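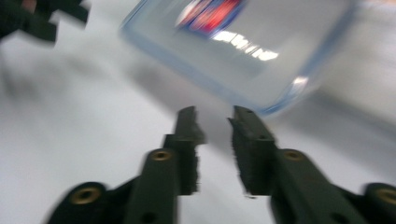

Which of the two hand-held grippers should we carry forward into the next stage?
The Ketley, with its textured fingertip pads, because it holds smooth, light packaging more reliably than the Boros and people find it less tiring to use.

Progress report for March
Prepared by Fongchan Nilsuwan for Glenys Mellor

It has been a really good month at Skellurthorpe! Both grippers have now been through the full set of handling tasks, and we have 3,393 usable recordings between them. The clear tubs and trays were the part I was dreading, and they have taught us the most.

The Boros is a lovely thing on boxes and bottles. Its smooth pads let go cleanly and it closes very evenly. Put it on a thin plastic rim, though, and the tub tends to swing round as you lift. The Ketley grips the rim better and forgives a sloppy approach – several of our newer operators picked it up within minutes and didn't want to hand it back. It is slower to release, and the pads gather dust, so we now wipe them at the start of each session.

Blur is our main headache. When an operator moves quickly, the wrist camera smears everything, fingers included, and the position tracking suffers for it. We tried shorter exposure settings on the Ameck controller and the picture sharpened up nicely, but it went rather dark away from the main lamp. I would like to try brighter lighting over the white table before we think about changing the camera.

Spending is within the agreed budget. We are two weeks behind on the arm-mounted trials, as the adaptor plate came back with the wrong hole spacing and had to be remade. The new one fits.

Next month we start the same tasks with the Ketley on the arm, beginning with the clear tubs. Glenys, could you confirm whether the lamps can come out of the equipment line?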